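Swapping the desk for a round table

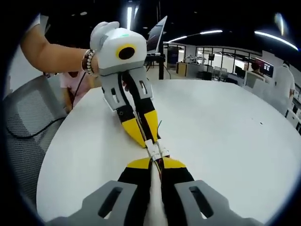

Afia Asamoah
Writes this blog, works from the back room
16/05/2020

I said in March that I would write something about the back room once it was sorted. It still isn't sorted, but the biggest job is done. The old desk has gone and the round white table is in.

The desk was a heavy thing with drawers down one side, and I'd had it since I rented my first flat. It took up the whole wall under the window. Two of the drawers had stopped closing properly and I was using the bottom one for carrier bags. I had meant to replace it with another desk, a smaller one, and spent several evenings looking at the same four or five on different websites.

Then Salamatu Laryea, who I used to share a house with, moved her office over to standing desks and had a table to pass on. It's a Teshome, a make I didn't know. She wanted £40 for it, which I thought was fair, and I paid her the same day so that neither of us could change our minds. It had been in her meeting room for years and it has one tiny dark speck on the top, on the right if you are looking at it the way I have it now. I've tried washing-up liquid, bicarbonate of soda and a pencil rubber. It hasn't moved. I have stopped trying, and if I put a mug there I forget about it.

Getting it in took longer than I'd like. The top comes off the base with a spanner, and it needs to, as my hallway has a corner in it that has beaten most of my furniture. I rolled the top along the skirting on a folded blanket. The blanket kept riding up, so next time I would tape it. Putting it back together took 15 minutes, and then I noticed it rocked, so I took it apart and did the bolts up again in a different order.

What I like about a round table in a small room is getting past it. The desk had a corner that caught my hip every time I went to open the window. With the table I can walk round either side. It also means I'm not stuck facing the wall. In the morning I sit with my back to the door and get the light from the left, and after lunch I move the chair round because the sun gets in my eyes.

What I don't like is that things don't line up on it. A laptop is fine. A stack of paper looks as if it's about to slide off wherever you put it, and anything long pokes out over the edge. There are no drawers either, so the pens and the stapler and the spare chargers have all gone into a shoebox on the shelf. I keep meaning to get something better than a shoebox. Vokus do a set of stacking trays that would fit, but they only seem to come in orange.

The chair is the one I already had, the grey mesh one. It's a Zuson and I bought it from Cokton when they were clearing the shop floor. I wasn't sure it would go with the table, but grey next to white is hard to get wrong. The mesh is good in warm weather. It does collect fluff, and the only thing I've found that gets it out is a dry nail brush, going across the weave and then down it. A hoover with the brush end on did very little.

White shows everything, as my mum pointed out on the phone. She's right, but it also wipes clean in a few seconds, and I do it more often than I ever did the desk. I use a damp cloth and then a dry one. If I skip the dry one it leaves streaks that only show up in the afternoon.

Cables are the next job. The socket is on the wall where the desk used to be, so at the moment anything plugged in has to come across to the table in a loop. I've read about people running them down a table leg with Velcro ties. There's one leg in the middle on mine, so that might work, though the cable would still have to cross the floor. A rug might help there. I've measured up for one and then lost the bit of paper.

The old desk is in the shed until the tip opens again. If anyone nearby wants it for a workbench, it's free, but you will need a van and a second person. Leave a comment and I'll send you the measurements.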